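Robots & Automation > Working Safely > House rules for a shared test room, two-armed robot on laundry jobs

Posted by fjeld_bench

We've got a two-armed legged robot doing laundry practice, lifting a basket off a low table, turning to the machine, that kind of thing. Room is shared between two teams. Up to now the "rules" have been whatever the person on shift remembers, and in July I got asked to write them down properly. One page, goes on the door.

What I have so far. Nobody inside arm's reach while the motors are live. One person holds the stop button and does nothing else. No lone working after 20:00. Speed capped for anything new.

Stuck on three things really. Where do people draw the line on the floor, is it arm reach or arm reach plus a step? What do you do about cables? And do you let someone reach in to straighten the clothes between goes without powering down, becuase that is where all the arguments are. Powering down properly costs us 3 minutes a time and people moan.

Not after legal advice, we have a safety officer for that. Just what works in a real room.

Posted by Droswood Dave's Shed

Arm reach plus a step is NOT enough if it has legs. A bolted down arm has a reach you can measure. Something that can walk, or fall over, doesn't. Take the full height of the thing, add the arm stretched out, tape that. If the room is too small for the tape then the room is too small, sorry. Ours was and we moved.

Also tape on carpet peels up. We use the carpet kind and redo it when it looks tatty.

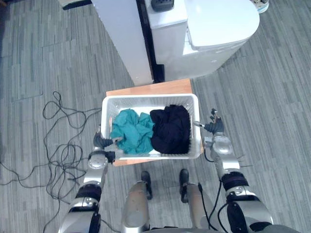 Cables. Anything on the floor that isn't plugged into something goes back on the hook before the motors come on. Anything that has to be there runs behind the robot, one route, covered, never across where the feet go. Loops are the worst, a foot goes in a loop and then the whole lot comes over. Whoever has the stop button walks the floor first and looks. Takes no time. We put it at the top of the sheet because people stop reading after the top.

Reaching in: no. Not with motors live. See next bit.

Have two levels of off. Level one is paused, arms parked at its sides, stop button pressed in and in the hand of the person who is going in. Level two is full power down. Straightening a shirt is level one. Touching the robot, or anything with a hand under the arm, is level two. Check with your safety officer that your stop button really cuts the drive to the arms and isn't just telling the software to hold still, they are not the same and I have seen both sold as a stop. And check what the legs do when it cuts! If it goes limp it needs a hoist or a stand, and nobody underneath.

Posted by ikero_user_north

just use a cage

Posted by tumbledry

Cage is fine for a fixed arm, not much help when the whole job is walking over to a washer.

Agree with most of the long answer above. Few bits from our sheet, in no order:

Lift test before every new load. Grip both sides of the basket, up a hand's width, hold, back down. If it slips you've lost nothing but a few socks.

Weigh the basket. Wet stuff is far heavier than people guess. Write the limit on the basket itself in marker.

Table: has to be one that doesn't slide when pushed. Lean on it yourself first.

Washer unplugged and tap off unless the job needs it running. Lid practice doesn't.

Sleeves, lanyards, long hair, all tied back or off. Same as any workshop.

Write down every stop press, even the silly ones. We keep a paper log by the door. 18 entries in the first month and most of them were the same elbow catching the same cable, which we'd never have spotted otherwise. We got a cable clip from Trokitz after that, any clip would do.

Shift length, 20 minutes on the button then swap. Longer and people drift off to thier phones.

Posted by fjeld_bench

Thanks, very useful. Two levels of off is going straight in, that sorts the main argument. Hadn't thought about the legs going limp, asking the supplier tomorrow. Will post the finished page once it's been signed off.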